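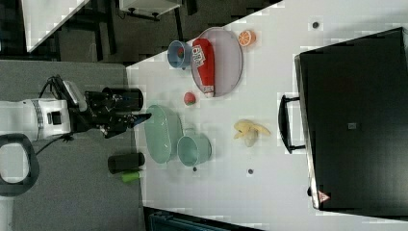
News from Naltach, No. 272

FOR RELEASE 14th May

Naltach opens Umis, a play kitchen collection you can buy one piece at a time

Hello from the shop! I'm Nivaldo Toledo, I run the play side of Naltach, and I get to write the release this time, so please forgive the length. The short version for anyone on deadline: our new play kitchen collection is called Umis, it goes on sale today in our own shop and through our mail order desk, and you can buy any piece of it by itself. The full table set is $40. There's a carrying bag called Tendex that is sold separately. Everything else is below.

Naltach has been selling things for the home since 1955, mostly for grown-up kitchens. We've had toys on a back shelf for years, and people kept finding their way to that shelf with a child in one hand and half a toy tea set in the other, asking if we had the lid that goes with this, or another plate like that one. We never did. Toy kitchens come in a big box with a picture on the front, and once the pot goes missing under the couch you are supposed to go and buy the big box again. I did that myself when my daughter was four. We ended up with two of everything and still no pot, and I'm pretty sure the first pot is in the yard somewhere.

So Umis starts from the single piece. If you want a plate, you buy a plate. The plate is the big oval one in lavender-pink with a gray rim, and I'll admit it's my favorite thing in the whole collection. It's large on purpose. Kids pile. They don't put one grape in the middle and drizzle something around it, they put the whole meal on there and then the bottle goes on top of the meal, and a small round saucer gives up right away. The oval shape leaves enough room to lay the red ketchup bottle down the length of it, which is how ours seems to spend most of its life.

About that bottle. We went back and forth for months on whether a play kitchen needs ketchup, and Ismael Peixoto, who chose most of the food pieces, would not let it go. He took a mixed tray of samples to a playgroup over in Mokgethi and came back with a page of notes, and the word ketchup is on there over and over, once in capital letters. Red bottle, white label, white cap. It goes on the banana, it goes on the orange, it goes in the cup and gets served to me as coffee. Okay, Ismael, you were right, and now it's in writing.

The food in the first group is mostly fruit. There's the orange, cut in half so you see the bright face with the white lines running out from the center, and there's a banana in pale yellow that's already partly peeled, with the peel flaps spread out. Younger children seem to like food that looks ready to eat. Then we have the little red one with the green patch. I call it a tomato. Ismael calls it an apple. The order form says "small red" and the price is the same either way, and in my house it has been an apple at breakfast and a tomato at lunch, so I'm not going to settle it here.

For the cooking end of things we picked a pale mint green, and there are two pieces in it, an oval basket with slotted sides and a pot with a small handle. They look good next to each other and I've seen both used for jobs we hadn't planned on. The basket was meant for bread, or for carrying the fruit to the table. It turns up on heads. It has also been a boat, a bed for a stuffed rabbit and a place to keep socks. The pot stays a pot more of the time. The cup is light blue and there's just the one color for now — several of you asked at the spring preview about a yellow, and I've passed that along.

I want to say something about tables, too, because I get asked about it more than anything else at the counter. People assume you need one of those miniature stoves with the knobs. I like those stoves, we sell one, please come and buy it! But you don't need it for Umis. A plain white table does very nicely. The colors show up well against it, a child can see where everything has gone, and it's quick to wipe down after real snacks have joined the pretend ones. Put it on carpet if you have some. Ours stands by gray carpet and the noise of a dropped lid or spoon is a lot easier to live with than it was on the tile at the old place.

If you're setting up for the first time, start with fewer pieces than you think. A plate, a cup, the pot and two kinds of food will keep a three-year-old going for a good long while. Bring out the basket on another day. I used to lay the whole thing out like a hotel buffet, very proud of myself, and all that happened was that everything got swept to one side in a single go and we were done in a minute. With a few pieces there's more talking. "Who wants soup?" "It's hot." "You have to wait." I could listen to that all afternoon.

Then there's cleanup, where I've got opinions. We tested Umis for a long time in ordinary homes and the question I put on every sheet was what happens at the end. Mostly what happens is that the cup is on its side, the ketchup is lying on the plate, something round is over by the edge thinking about the floor, and the pens and whatever else was nearby have gotten mixed in with lunch. That's a normal table after a normal game and I wouldn't fuss over it. What helped in our tests was giving each kind of thing one place to go. Fruit in the basket. Cup in the pot. Plate last, flat, with the bottle on it if you like. Let the child do the fruit. It's the fun part, and a banana that doesn't quite fit the first time gets turned around and tried again, and they're so pleased when it goes in.

I'd also say to leave the non-food things until the end. Markers, containers, the odd thing from a drawer — they wander onto the table during the game and often they've got a part in it. My son had a black film can that was pepper for an entire winter. If you whisk it away in the middle you'll hear about it.

The Tendex bag came out of the same testing. Parents told us they were carrying play food to grandparents' houses in grocery bags and losing pieces along the way. Tendex opens wide at the top, stands up by itself on the floor, and takes the full table set with a bit of room left over for a doll or a book. It doesn't have compartments. We tried compartments and they made cleanup slower, and two of our testers (both adults) got quite cross about where the orange belonged. You can have the bag in blue or gray.

A few practical things people have been writing in about.

You can mix Umis with whatever play food you already own. The plate and the pot are big enough for most other brands of pretend food, and I've yet to meet a child who minded that the carrot came from somewhere else.

Wash pieces by hand with warm water and dish soap, then stand them on a towel. Please keep them out of the dishwasher. I know. I tried it so that you don't have to, and the label on my ketchup bottle has never been the same.

Lost pieces can be ordered by mail, phone or at the counter, at the same price as new ones, and there's no smallest order. If all you need is one small red, we'll send you one small red.

Schools and daycares can order on account. We've set aside 3066 single pieces from the first run just for them, so that a classroom that loses half its fruit in the first month can get it back without waiting for the next delivery. Ask for the classroom list when you call, it's a separate sheet and has the plates and cups in bundles.

The second group of food comes out in October. I'm not supposed to give it all away, but I can tell you there's bread in it, and an egg, and that Ismael is lobbying for mustard. There will be a second plate as well. I've seen the color and I love it and I've been told to stop talking about it.

We're having a small opening at the shop with a table set out for children to play at, coffee for everyone else and the full collection on the shelf by the window (the front window, where the saucepans used to be — they've moved to the left of the register, before anybody panics). Come by whenever suits you. There's no program and there are no speeches, I'll just be there with my sleeves rolled up being served soup.

Reporters and bloggers who'd like to borrow a set to try at home are welcome to one. Tell us how old the children are and we'll pick pieces to suit. We don't need them back in the box, we don't need them back clean, and if the basket has become somebody's hat in the meantime, just let us know and we'll sort it out.

Prices: full Umis table set, $40. Single pieces and the Tendex bag are priced on the order sheet, which we can mail to you or hand over at the counter.

Press contact: Nivaldo Toledo, Naltach, play department
Classroom orders and food requests: Ismael Peixoto, same address, mark it "Umis"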